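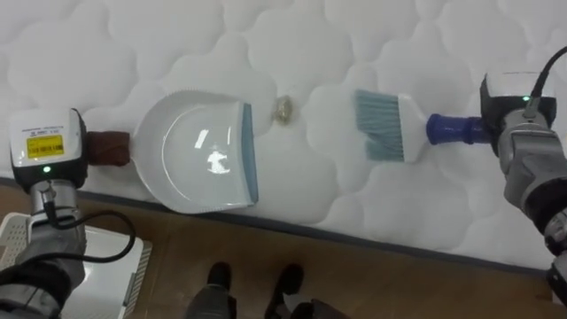

How to Budget for a Two-Arm Robot Without Lying to Yourself

Posted 17/11/2019

The quote from the vendor is the most relaxing document you will read all year. It has two arms on it, two grippers, a controller and a line for shipping, and the total looks like something a reasonable person could sign. Enjoy it for an afternoon. Then start the real budget.

This guide is written for small outfits buying a first two-arm setup for household-type work: picking up, wiping down, sweeping crumbs off a bed with a brush and dustpan. We did ours at Conneely over one long October, and the spreadsheet ended at 234 rows. Yours can be shorter if you steal from it.

Step 1. Write down the job before you write down the robot

Pick one task and describe it in a single paragraph, including the surface it happens on. "Cleaning" is a wish. "Get a crumb off a quilted mattress and into a dustpan" is a task, and it tells you things you can price. It needs two hands, because the pan has to stay put while the brush moves. It happens on something soft, with dips in it. It happens at bed height, so the arms need to reach across a bed and whatever they stand on needs to get close to one.

Do this first and half the catalog falls away. We nearly bought a bigger payload than we had any use for. A dustpan is not heavy.

Step 2. Split the sheet into three tabs

Call them Buy, Attach and Feed.

Buy is the vendor quote, copied over as is.

Attach is everything between the robot and the floor, and between the robot and the tool. Mounts, cable, cable ties, spare gripper pads, the stand or cart, a power strip of a quality you would not normally spring for. Our Attach tab came to 40 percent of Buy, and we had started it at zero.

Feed is what the thing eats once it is running: worn pads, replacement cables, props, and hours of someone standing next to it. Put the hours in at full cost. It is tempting to treat the person at the edge of the bed as free on the grounds that they were already in the building. Payroll takes a different view.

Step 3. Price the props properly

The cheapest row on the sheet will cause the most trouble. A hand brush and dustpan costs about as much as lunch, so everyone orders one set. Order 5, all the same model. Handles differ in thickness and ribbing, and a grip that suits one may slide around on another. If the shop discontinues your brush in the middle of the project, you will find yourself shopping for brushes with calipers.

Same goes for the soft furnishings. A mattress is a piece of test equipment now, so give it a row, and give its delivery a row too. Ours went up two flights at the Drusholm office and the movers were right to charge what they did.

Step 4. Get 3 quotes, then make them match

Vendors don't bundle alike. Turnau put the grippers in the base price and charged for software. Gondgate did the reverse, and also listed "commissioning," which meant a day of somebody's time and a binder. Make a grid with one line per item and fill every box, even if you have to call and ask. An empty box means "extra."

Questions to send with the request:

Is the cable long enough for the arm at full stretch, with slack?
What does a replacement gripper cost, and how long does it take to arrive?
Who pays shipping on a warranty return?
Does support answer in our time zone?

The second question matters most. Lead time on a gripper can stop the whole project while you keep paying rent on the room.

Step 5. Plan the floor

Tape the footprint on the floor before you order. Include the bed, the base, a place for a person to stand, and a spot for the crate where all the loose stuff ends up. Walk around it. If you have to turn sideways, so will everyone else, for as long as you own the thing.

Step 6. Add a contingency and hide it from your friends

Set aside around 15 percent and label it something dull. Ours was "Sundries, Electrical." A row called "Contingency" gets spent by the first person who wants a nicer monitor.

Update the sheet every time money leaves, and keep the original figures in their own column. You will want them when it is time to ask for the second robot.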